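Introduction to Wood for Product Students
Handout 4: Why wood moves, and what the maker does about it 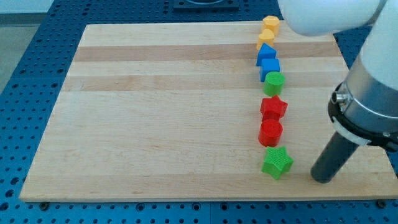 Wood takes water from the air and gives it back. When it takes water, it becomes wider. When it gives water back, it becomes narrower. Along the grain the change is so small that we can forget it in this course.

Across the grain we cannot forget it. Please remember the two directions from Handout 3: radial (from the centre of the tree to the bark) and tangential (along the rings). Tangential movement is often near double the radial one, and this difference is what makes a wide board cup.

Gluing narrow strips side by side helps, if the maker chooses the strips well. The panel still becomes wider in a damp room, but it stays flatter. The grain of all strips must run the same way.

Exercise for the seminar
A solid shelf is 600 mm wide. It is fixed with screws at both long edges to a steel frame. Tatiana Halás will ask you to explain what happens in a heated room in winter, and to draw a better fixing. Bring the drawing on paper.

Reading: Hayashi, course reader, pages 87 to 96. The table on page 154 is for those who want the numbers, it will not be in the June test.

Questions about this handout go to Shinji Hayashi, before the seminar if possible.

Related items
Handout 3: Reading the end grain
Handout 5: Glues and open time
Study visit: the Drodby sawmill
Workshop rules, Zirwood building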